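Fasoritz Hand Gripper Kit, second version

Hand-held parallel gripper for recording tasks, for home builders and shared workshops
Sold by the Prideo workshop, parts and kits page
Page updated July 26, 2020

The Fasoritz is a gripper you hold in your hand. It has two fingers which open and close together when you pull the trigger, and a place on top for a small camera. You do a task with it, for example you pick up a cup, and the camera records how the fingers moved. Later the same fingers can be put on a robot arm, so the arm sees almost the same view that you recorded.

I designed the first version at home on my kitchen table, and the second one at Prideo, where I rent a bench and share the printers with other members. Modupe Osagie drew the new linkage and Roland Goodall tests every trigger spring before we pack it. The kit is small production. We print when there are orders, so please allow time for it.

What is in the box

Printed body, left and right side
Two fingers with rigid backing plates
Two finger pads, already cut to size
Linkage arms, one pair, and one pair spare
Trigger, handle and spring
Brass threaded inserts, already pressed in the body
Screw bag, with 30 screws in three lengths
Camera plate with slot
Printed assembly sheet

Not in the box: the camera, the memory card and the screwdriver. You need a 2 mm hex driver. A ball-end driver also works, but it damages the screw head if you push it at an angle.

Data

Maximum opening: 112 mm
Finger material: printed PETG
Pad material: soft TPU
Color: dark green or light grey, please write your choice in the order note
Hand: the handle is the same for left and right hand

Changes from the first version

The first fingers were one piece, and when the surface became worn you had to print the full finger again. Now the pad is separate and is held by screws. You can change it in 3 minutes and the backing plate stays where it is.

The linkage is thicker at the back end. Two customers wrote to us in June that the old one was bending when they closed hard on a heavy object. We sent them the new part without cost, and if you have a first version with the same problem, write to us and we will send it to you also.

In the first version the screws went directly in the plastic. After you opened and closed the body many times, the holes became too big. With the brass inserts you can take the body apart as often as you need.

Assembly

Read the sheet to the end before you start. The left and the right finger look the same but they are not, and there is a small L or R printed on the back side of each one.

Put the linkage arms in the body first, then the fingers. Do not tighten anything yet. Close the fingers by hand and look if the two pads meet flat. If there is a gap at the tip, loosen the rear screw of that finger, press the pads together and tighten again. When they meet well, tighten all screws in the order on the sheet.

The spring goes in last. It is stronger than it looks, please wear glasses for this step.

Builders with some experience finish in one evening. For a school group I would plan two meetings, with the fingers in the first and the trigger and the camera plate in the second.

Placing the camera

The camera plate has a slot of 10 mm, so you can move the camera forward and back. Both fingers should be visible when they are fully open. Fix the plate and do not move it again between recordings. If you move it, the old recordings and the new ones will not match well, and you will have to start over. I learned this with a full weekend of work.

Before a longer session, make one short test recording and look at it on a large screen. On the small screen of the camera, a dirty lens is easy to miss.

Spare parts

All parts of the kit can be ordered one by one. Pads are sold in pairs only. The files for the fingers are free to download for everybody who bought a kit, and you may change them for your own use. If you make a better finger, we would like to see it. The long finger in our shop, which we call the Hollis finger, came from a customer in this way.

Returns and questions

You can return a kit which was not assembled. For an assembled kit we repair or replace the part that failed. Please write what you were doing when it failed, and add the number from the inside of the handle. Modupe answers the mail about orders, and I answer the technical questions, usually in the evening. 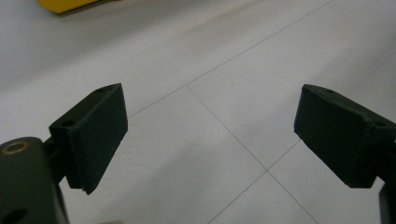 Can I use the finger pads from this kit on a first version gripper?

The pads alone will not fit, as the first fingers have no screw holes for them. Order the complete second version fingers together with the new linkage arms, and they will go on your old body without cutting or drilling.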